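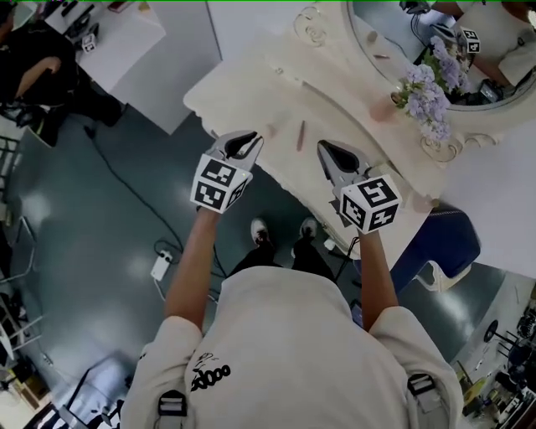
Entry 19: Captioning and archive checks, council campaign video series

December, morning session

Purpose of session: to confirm that the short campaign videos released by the three groups contesting the Trevholm council seats have been captured in full, with captions, before the public comment period closes. The archive is to hold each video as first posted, together with any later version.

Capture
All clips from the Skundano ward were downloaded again using Uvix, at the original resolution. File sizes match the first capture. The Goh ward clips were downloaded once only and should be repeated. One link on the residents' alliance page now returns a 404. The clip concerned is the parody of the budget debate, which drew complaints in the local press. Our copy predates the removal and plays to the end. The page was saved as text, and the comments beneath it were kept in a separate file.

It is not known whether the clip was withdrawn by the alliance or by the hosting service. The log should read "unavailable at source" until one or the other confirms. Staff are asked not to write "deleted" or "banned" in the notes field.

Captions
Automatic captions were compared with the spoken track for 100 lines. Errors fall mostly on place names and on lines where two characters speak at once. "Levy" was rendered as "leaving" throughout the second clip, which changes the sense of the joke and would mislead a reader who relies on the text. Corrected by hand. The song over the closing credits has not been transcribed; permission from the rights holder is still outstanding.

Labeling
Question raised again as to whether satire should carry its own label. Present practice is to enter the material as "campaign, video" and to record the stated author. The authorization line is legible in two clips. In the parody it appears too briefly to read at normal speed, and a still has been stored beside the file. No view is to be recorded here on whether the line meets the election rules. Inquiries on that point go to the elections office.

Storage
Second copy written to the offsite drive. Checksums agree, apart from one audio file, which was copied again and then agreed.

Outstanding
Repeat the Goh capture.
Write to the alliance regarding the missing page.
Decide on wording for clips that were edited after posting.
Caption review for the remaining mayoral clips, over 3 hours of material.

Session closed 12:40 p.m.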